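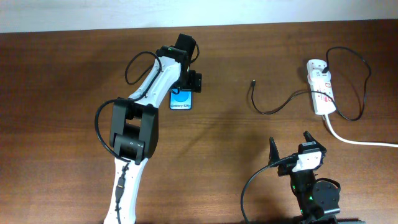

Figure 1. Two-arm bench with phone box, charging cable and power strip.

Unit 12: Comparing Grippers on Thin Cables
Course leader: Hsiu-ying Hsiao. Laboratory supervisor: Tudur Kemeys.

Students shall compare the Mostero and Vellstead finger sets on one task: lifting a charging cable from the table and bringing its plug to a given point. Each set is to be tried 20 times, with the same arm speed and closing force throughout. Slips, missed grasps and contact with the table are recorded separately.

A flat cable offers little height for the fingers to close upon. The approach angle should therefore be noted for every attempt. 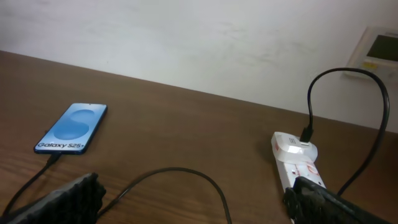 The wrist view is the main source for judging finger position before closing. Where a finger hides part of the cable, the head view should be consulted as well, and the log should state which view was used.

Reports are limited to 30 lines, excluding tables, and are to be submitted to Feng-yi Tam in June.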